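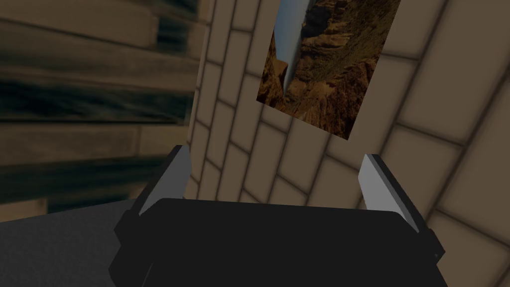
Minutes of the Oseck Allotment Society, 26 November 2023. The March seed order goes to Testa again, at a total of $395. Labels for the seed trays were discussed, and members agreed on light grey lettering on black, the same two colors as the gripper, as the easiest to read. Minutes of the last meeting were approved.

**Water.** Two taps are to be shut off for the winter. Folau quoted for new washers - accepted.

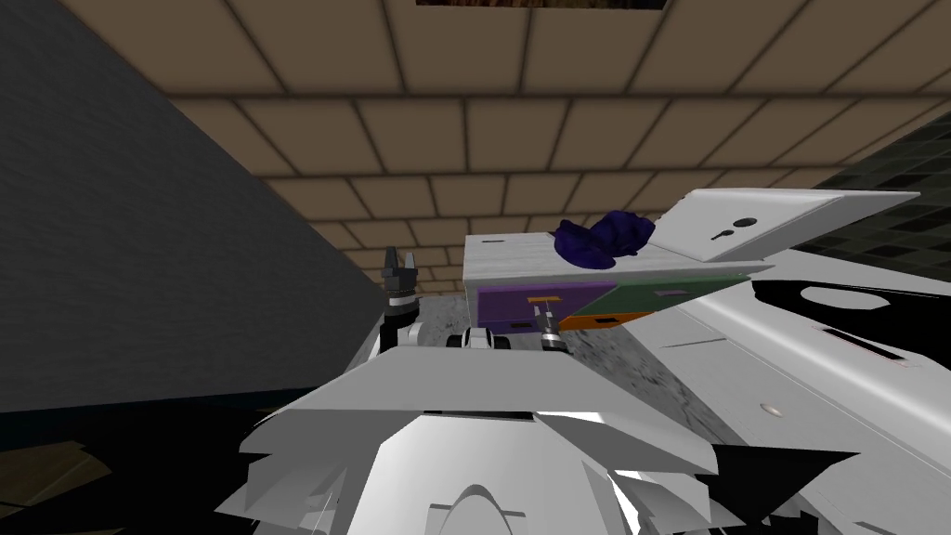
When do plot fees fall due? At the March meeting, at the same rate as last year.

**Plots.** Plot 18 is vacant and goes to the next name on the waiting list. The Sudetano bean trial will run for a second year, with results kept in the shed book.
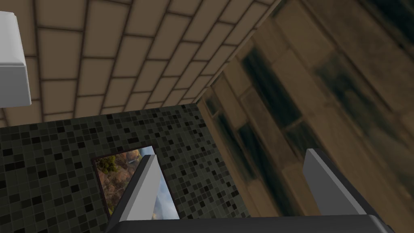 *Beige tiles with dark brown grout.*

Meeting closed. Next meeting in March.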